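Caring for Wooden Tables and Work Surfaces
Rarside Household Advice Service

A wooden top in daily use should be dusted along the grain with a soft, dry cloth. Spills should be blotted promptly. 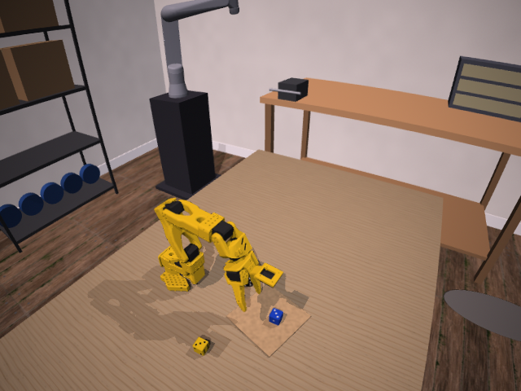
Page last updated: December

Residents with oiled finishes should follow the maker's instructions. Those with varnished tops may use a damp cloth and a drop of mild dish soap, then dry the surface at once. Do not use scouring pads.

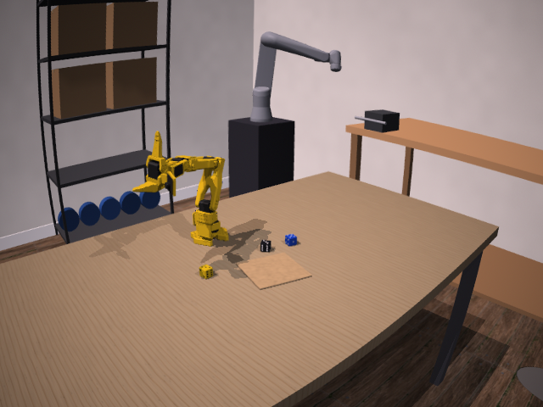 Light Scratches

Test any product on the underside first. Sand by hand with 400-grit paper or finer; 600 grit is suitable for the last pass. Wipe away all dust before applying a thin coat of oil or wax.

Pale rings left by cups often lift with a little paste wax. Allow the wax to stand for the period stated on the can,

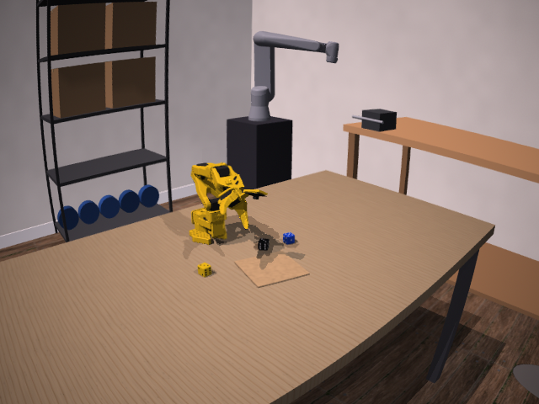
then buff with a clean cotton cloth until no residue remains. A second application may be made the next morning.

Felt pads should be fitted under lamps and other heavy items. Replace them when they become thin or gritty.
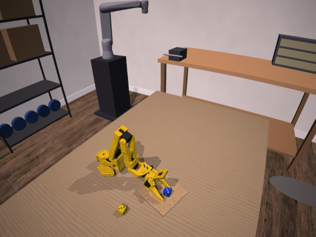 Small die on a square mat, light-brown wooden tabletop.

Oily rags must be laid flat outdoors to dry before disposal. Inquiries may be addressed to Sizwe Dlamini, Dunleavy office.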